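Ticket 1168 - sim eval, success rate drops after texture randomization
Project: Listutetti
Component: Cilldale grasp policy, wrist view
Status: open, workaround in place

Reran the clutter benchmark this morning. 80 episodes, same seeds as the August baseline. Success went from 80 percent to almost nothing on any layout with the red ball near the middle. Other layouts fine. Same checkpoint both times, so not training.

First guess was collision meshes. Swapped the ball for a plain primitive, no change. Second guess was the light, turned shadows off, no change either.
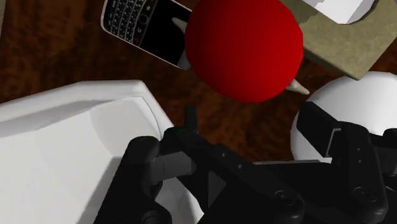
Policy keeps going for the biggest round thing in view even when the prompt asks for the phone. Dumped the attention maps - nearly all the weight sits on the ball, a bit on the white dome, next to none on the phone. Prompt tokens look ignored.

Checked the config diff. The Zomex loader now shuffles object names AFTER the prompt is built, so the prompt and the target id dont match. Explains part of it. Doesn't explain why the tray layouts still pass.

Tried:
- pinned loader to old version, 30 episodes, most of the drop gone
- pinned + texture randomization off, same result
- new loader, names frozen, still running

Workaround: pin the loader, dont use any numbers from the new branch in the Cao comparison table. Results already in teh draft need a rerun.

Still to do - log target id per episode, add a check that fails if it differs from the prompt. Leaving open till the frozen run finishes.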